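**Minutes – open day review, automation cell**
Oct 29, 2021

Chair: Digby Pomare
Present: Wolura (host), Terker (cell integration), Donnelly (visitor safety)
Apologies: Grurard

**1. Previous minutes**

Accepted with one correction. Item 4 should read "compressed air shutoff", not "compressed air supply".

**2. Attendance**

Wolura reported 143 visitors against a limit of 100 set in September. The limit was set for the mezzanine and does not apply to the ground floor, but the sign at the entrance did not say so. Sign to be reworded before the next date.

**3. Block pushing demonstration**

Terker presented. The task was sorting by pushing, with a single rod finger in place of the usual jaws. Visitors chose a target grouping from a card and the arm moved the blocks across the maple board one at a time. Each run was limited to 5 minutes, after which the operator stopped the arm and reset the board by hand.

The layout discussed was the one with the two yellow blocks and the blue one to the left of the finger, and the red and green cylinders and stars to the right. Terker noted that the stars are harder to push in a straight line than the cylinders, as contact on a point turns the block. The planner allows for this by approaching between two points where it can. Finger clearance over the board is set in software and was left unchanged all day.

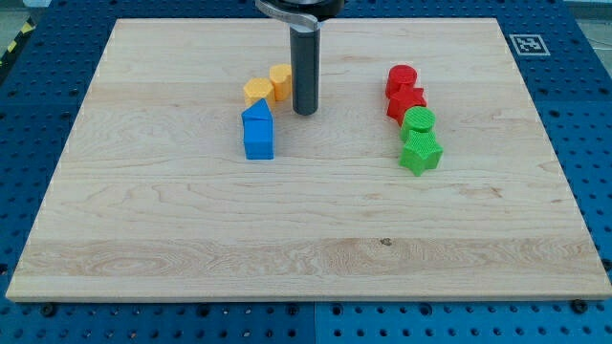
Donnelly asked whether the finger could be driven into the board if a visitor leaned on the table, and said that several people at the front had asked the operator the same thing. Terker replied that the force limit stops the arm first, and that the limit was tested before doors opened. Donnelly accepted this but wants the test recorded on the cell sheet with a signature.

Discussion of the board followed. Wolura would prefer a matte plastic sheet for even friction. Terker is against: the tuning was done on wood and would have to be repeated. Left as is for now.

**4. Visitor line**

Floor marking to be moved back one tile on the operator side. Hazard tape on the table edge to stay.

**5. Costs**

Spend to date is inside the 2000 allocated. Grurard's invoice for the spare finger is outstanding and will be carried to the next meeting.

**6. Actions**

- Wolura – reword entrance sign, state which floor the limit covers
- Terker – add force limit test to cell sheet; print a second set of blocks
- Donnelly – confirm new floor marking with the building office
- Pomare – chase invoice

**7. Other business**

Request from a school group for a shorter version of the demonstration. Terker to propose a card with two target groupings only.

Meeting closed. Next meeting to be set by email.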